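Dobrar roupa em cima da cama funciona mesmo?

Por Ginevra Dal Bello, sexta-feira
Leitura: 2 min

Li num folheto da Trillwood que basta estender a peça na cama para ela sair sem vincos. Duvido. No meu colchão o tecido fino afunda e fica pior. Alguém consegue?

Corrado Villa
Funciona mais ou menos. Lençol bem esticado, puxar pelos cantos, alisar com a mão. Milagre não faz, e camisa fina continua a pedir ferro.

Glenys Gronow
Eu uso a mesa e pronto.

Relacionados
Lençol de elástico que salta do canto
Vale a pena a tábua Vovurley?

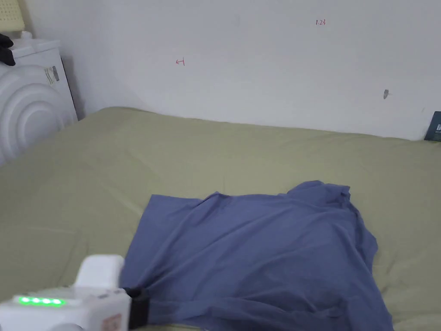 Peça azul ainda por dobrar, sobre lençol verde-claro.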